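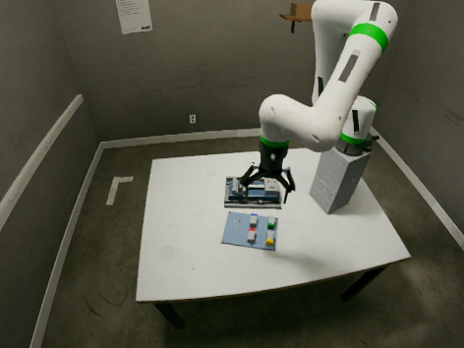 Issue 883, page 5

Write the tolerance down

Kirsten Leclerc

Most drawings that cross my desk at Tarnell carry a general tolerance in the title block and nothing on the features that matter. The supplier then picks a number. My view is that a drawing in this state should go back unsigned, even when the part is a plain spacer.

The usual objection is cost. Michalis Politis argued in the May issue that every toleranced dimension adds inspection time, and he is right as far as that goes. But a drawing with 60 dimensions rarely has more than a handful that govern fit. Mark those, leave the rest to the title block, and the inspector's work gets shorter.
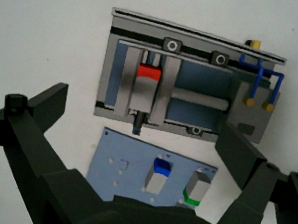
Grey fixture and light blue plate, rendered view.

The second objection is that a good shop knows what is meant. Some do. Knowledge of this kind sits with one machinist and leaves when he does – I have seen a bore held to size for years by habit, then drift after a change of shift.

Datums deserve the same treatment. A hole position given from an unmachined edge has no fixed meaning, and two people measuring it will report different values. Both reports will be correct. Purchasing will then ask which of them to believe, and the drawing will not say.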